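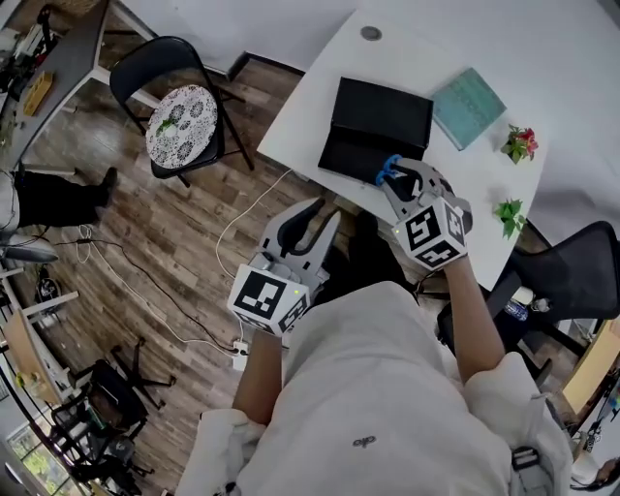
Cable grommet in white desk – what size cap do I buy?

Posted by Bunnag, July 15, 2025

Got a white desk secondhand in February, round gray grommet near the back edge. Want to run my charger thru it instead of over the front and across the wood floor, keep catching my foot on it. Cap won't budge. Do they twist or pull? And if I break it what size is the new one??

Gristetti
Pull. Butter knife under the lip, go slow. Put tape on the desk first or you'll chip teh white. Mine took 4 tries.

Stito
Some twist, some pull, depends on the maker. Measure the hole from underneath, not the rim – the rim is always wider. I ordered by the rim and had to send it back. Also check the plug fits before you bother, big square ones won't.

Grurilero
just tape the cord down the desk leg. never used the hole in mine, notebook lives on top of it

Bunnag
Knife worked, thx Gristetti. Plug fits if I tilt it.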